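How do I get a stubborn ring out of a marble top without ruining the finish?

Posted by fleda_lane, 1 Apr 2024

Hello everybody, and thank you in advance for reading all this, I do tend to go on. My husband and I bought a small square table with a white marble top last August at an estate sale, and it has been the nicest thing in our kitchen ever since. I have wanted one since I was a girl, because my grandmother rolled out her pie crust on marble and I can still remember how cool it felt under my hands.

Well, a few weeks ago I set down a glass of lemonade and got to talking on the phone, and when I picked it up there was a ring. It's a dull, cloudy circle, a little lighter than the stone next to it, and if you get down low by the window you can see it doesn't shine like the rest. I have washed it with dish soap and I've tried baking soda and water left on overnight under plastic wrap. I even bought a bottle of something called Fudus at the hardware store, which smelled lovely and did nothing at all. My sister-in-law says vinegar takes care of anything, but something told me to ask first.

Is it a stain, or have I hurt the stone itself? And is there anything a regular person can do at home, or do I need to call somebody in? The one place near us that does stone, Gajdoš, has a minimum charge I would rather not pay for a mark the size of a drinking glass. I should also say I don't know whether the top was ever sealed. The lady at the sale didn't know either.

Thank you again!

Posted by marblemaud

Oh, please don't let your sister-in-law near it with the vinegar! I say that with love, I have one just like her. Vinegar is an acid and so is lemonade, and acid is what got you into this. What you have is called an etch. The lemon juice ate away a tiny bit of the polish, so the light doesn't bounce off that spot the way it should. There isn't any color in there to pull out, and that's why your baking soda poultice sat there all night for nothing. It would have been a fine idea for coffee or cooking oil.

The good news is that a light etch on polished marble can usually be brought back at home. If you run a fingernail across it and it feels smooth, you're probably in luck. If it catches or feels rough, the damage goes deeper, and I'd think about paying the stone people after all.

For a smooth one, get a marble polishing powder. I use the Flelturier one, and my jar cost 35 dollars and has lasted me 2 years, so it's not so bad when you spread it out. Clean the top well and let it dry. Sprinkle a little powder over the ring, add a bit of water until it looks like thin pancake batter, and rub in small circles with a damp white cloth for a couple of minutes. Keep it moving and go a bit past the edge of the mark so you don't trade a dull ring for a shiny one. Wipe it off, rinse, dry, and look at it from down low like you did before. You may have to do it over again. Try it in a back corner first, and read the jar, because they don't all work the same way. And if your top has a soft, matte finish, put the powder down, it will leave you with a bright spot.

Veining is your friend, by the way. On a busy top a faint mark gets lost among the lines, and it's the big plain white patches where every little thing shows. 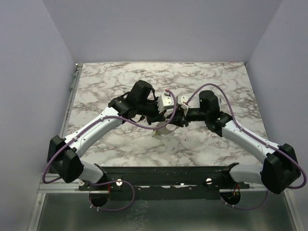 White marble with gray and dark brown veins.

Once you're happy with it, test for sealer. Put a few drops of water on the stone and come back in fifteen minutes. If the spot underneath has gone darker, it's drinking the water in and you'd do well to seal it. Just know that sealer slows down stains and won't stop an etch, so keep those coasters out. I bought mine at a church sale and they're ugly as can be, but I love them.

Let us know how it comes out, and enjoy that table. Pie crust on marble is one of the great pleasures.

Posted by tubbs_2

just use car wax, works on everything

Posted by oldkitchenhand

I'd skip the car wax on anything you mean to roll dough on. It can yellow on white stone too, and then you have to strip it.

Everything marblemaud said matches what I learned the hard way. If the powder gets you most of the way and no further, there are sanding pads sold for stone that go up to 2,000 grit and higher, but they take patience and it's easy to leave a dip. I got mine wrong in one spot and there's a fruit bowl sitting on it now.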